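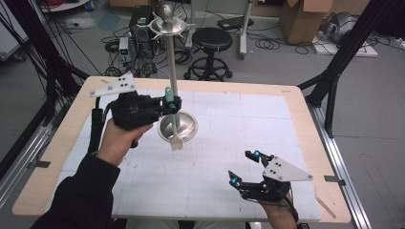
Hands-Off Driving on the Arnham Ring: What the Trial Showed and What It Didn't
Student project report, Vehicle Systems course
January 2022

1. Why we picked this

Overwood sells its lane-keeping package as "supervised hands-off driving." We wanted to know what the supervising amounts to for a normal driver. The company's own summary says the system handled the Arnham ring road "with minimal intervention." It does not say what counts as an intervention, and when we wrote to ask, we were sent the same summary again.

2. What we did

Régis Moulin drove and Thanasis Stergiou kept the log. We made 20 trips between Vatville and the Arnham junction in a leased car, all in daylight. A takeover was written down whenever Régis touched the wheel or brake for a reason he could name on the spot. If he couldn't name one, we left it out. That probably flatters the car.

We had planned night trips too, but the lease did not cover them. Anything we say about the system stops at dusk.

3. Results

The system gave up by itself on 6 trips, each time with a chime and a message on the dash. Régis took over on 7 other trips with no warning from the car at all. We think the second number is the one that matters, and it is the one a company has the least reason to publish. Most of these came at the Moschos exit, where the old lane paint still shows next to the new. The car drifted toward the old line, corrected, then drifted again.

On 2 trips it braked hard under the rail bridge with an empty lane ahead. Thanasis wrote "shadow?" in the log. We have no way to test that and don't want to claim it.

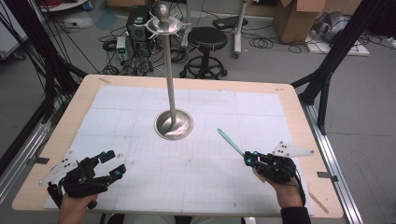

Figure 1. Metal stand on a gridded board, with a hand-held gripper on either side.

4. The driver check

The car watches the driver's face and is supposed to complain if he looks away. It did complain, but it also complained when Régis was looking in the mirror, and after a few trips he had stopped taking the chime seriously. A warning that people learn to ignore is a weak thing to build a safety argument on.

5. Limits

One driver, one car, one road. Régis knew he was being logged and was likely more alert than a commuter would be. An update is due in February and may change the behavior at Moschos. The release notes we have seen promise "smoother lane selection," which could mean almost anything.

We would not call the system unsafe from this. We would say that "minimal intervention" is not a measurement, and that Overwood should publish its takeover log before asking anyone to rely on the phrase. Our own log is attached as Appendix A, including the trips where nothing happened.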